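How to Make Quick Pickled Red Onions (and Not Wreck Them Like I Did)

OK quick one today, kids need picking up in an hour. I keep getting asked for the onions. The pink ones, the ones that go on everything. So here it is, start to finish, no life story. Well, a short one.

We go through a jar a week at our house. Tacos, eggs, grilled cheese, straight out of the jar with a fork at 11 at night. My husband used to say he hated onions. He doesn't say that anymore.

What you need

2 medium red onions (300 grams if you weigh things, I do)
1 cup vinegar, see below for which
1 cup water
2 tablespoons sugar
1 and a half teaspoons salt, kosher or sea, NOT table salt with iodine
10 or so peppercorns
1 garlic clove, smashed
A clean pint jar with a lid

That's the list. Everything after this is just me being picky.

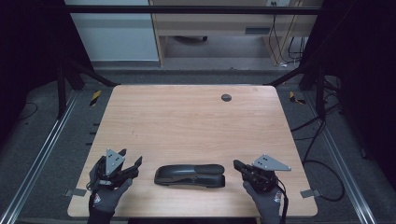 Stapler on the table, all set.

Picking a vinegar

I use the Sial apple cider one. Comes in a squat bottle with a pour spout that doesn't dribble down the side, which sold me right there. Mild, a little sweet. White vinegar works but it's sharp and the whole fridge smells. Rice vinegar is lovely but check the label, some is already seasoned with sugar and salt and then you've doubled up. Ask me how I know. Balsamic, no. Brown onions. Sad.

Whatever you get, it has to be 5 percent acidity or more. It's on the label, usually tiny print near the bottom.

Slicing

Peel them, cut in half through the root, lay flat side down. Then slice thin. Thin like you can nearly see the knife through it. Thick ones stay crunchy and taste raw in the middle for days. I've got a mandoline from Drorncombe and I use the second thinnest setting. Use the guard. USE THE GUARD.

Pole to pole or across? Across gives you the half rings and they go floppy faster. Pole to pole stays snappier. I go across because they drape nicer on a taco.

If you cry, put the onions in the fridge for half an hour first. Helps a bit.

The optional hot water thing

Put the slices in a colander in the sink and pour a kettle of boiling water over them. Just once, slow. Drain well. Takes the harshness off and the color comes out brighter. I skip it when I'm rushing and they're still good, they just need longer in the jar.

Making the brine

Vinegar, water, sugar, salt in a small pan. Medium heat. Stir till the sugar is gone, 2 minutes maybe. You don't need a rolling boil. Don't stick your face over it either, hot vinegar steam goes right up your nose.

Taste it off a spoon. Should be a tiny bit too strong. If its just right in the pan it'll be bland on the onions.

Want it sweeter? Another tablespoon of sugar. My sister uses honey. Fine, a little cloudy.

Packing the jar

Garlic and peppercorns on the bottom. Then onions, push them down with a spoon, they fit better than you think. Pour the brine over while it's hot. Run the jar under hot tap water first so it isn't stone cold, I've cracked one and it's a horrible mess to clean up.

All the onions need to be under the liquid. If you're short, top up with a splash more vinegar. Leave the lid off till it's cool enough to hold, then lid on, fridge.

You can eat them after 30 minutes. They're better after a night. By day two they're properly pink all the way through.
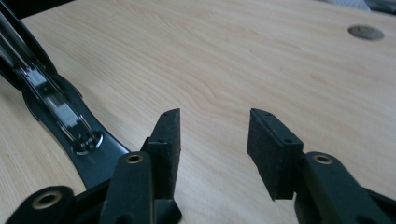
Ditenden, March 2, 2026

Adding a few things from the comments and emails, the same five questions keep coming up.

How long do they keep? Two weeks in the fridge, I say. Some people go three. Ours never get that far. If it's fuzzy or fizzy or smells wrong, toss it. Clean fork every time, no fingers (I'm looking at my own family here).

Can I put them on the shelf? No. This is a fridge pickle. It isn't canned, it hasn't been processed, do not stick it in the pantry. Different recipe, different rules.

Can I reuse the brine? Once, for more onions, if it's fresh and you heat it up again. After that it's weak. I put the leftover in salad dressing, 1 part brine to 2 parts oil, little mustard, shake.

My garlic turned blue!! Looks awful, it's harmless. The acid does it. Pull it out if it bugs you.

Less sugar? Sure. Henrike Voß wrote in that she makes hers with none at all and a bay leaf, and I tried it. Very punchy. Great on smoked fish, too much for my kids.

Big batch for a party: I did this in November for a pulled pork thing, 46 people. Six jars and I came home with half of one. Just multiply everything, but go easy on the peppercorns, they don't scale. Four times the recipe does not want four times the pepper. And use a bigger pan then you think.

Jars. I buy the plain Plandbridge pints, wide mouth. Wide mouth matters, try getting a fork in the narrow ones. The lids are one piece and lined, so the vinegar doesn't rust them. My old metal ones went orange round the rim after a month and I threw the lot out. 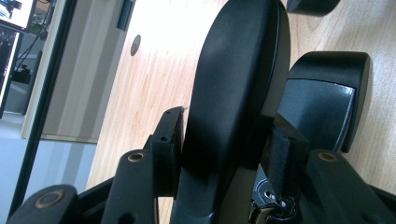
Flavors next, since once you've made the plain ones you'll want to mess with it. These all go in the jar before the brine.

Taco night: half a teaspoon cumin seed, pinch of dried oregano, a few slices of jalapeño. Swap a quarter of the vinegar for lime juice, added after the brine is off the heat.

Sandwich: mustard seed and a bay leaf. Really good with cold roast beef.

Spicy: one dried chili, broken up. Seeds in if you're brave. Gets hotter every day so eat it early.

Ginger: three thin coins of fresh ginger, rice vinegar instead of the cider. Over rice bowls, over noodles, on a plain fried egg with a bit of soy.

Beet: one slice of cooked beet. Doesn't taste of much but the color is wild. Will stain your cutting board, and your shirt.

Do not do cinnamon. I did cinnamon. Tasted like a candle.

What to put them on, other than the obvious: baked potato with sour cream, tuna salad (chop them up small), avocado toast, hot dogs, lentil soup right at the end, pizza after it comes out of the oven. My son puts them on mac and cheese and I've stopped arguing, he's right.

Going to try the same brine on radishes next week. Will post if it's any good. Gotta run, leave questions below and I'll get to them tonight.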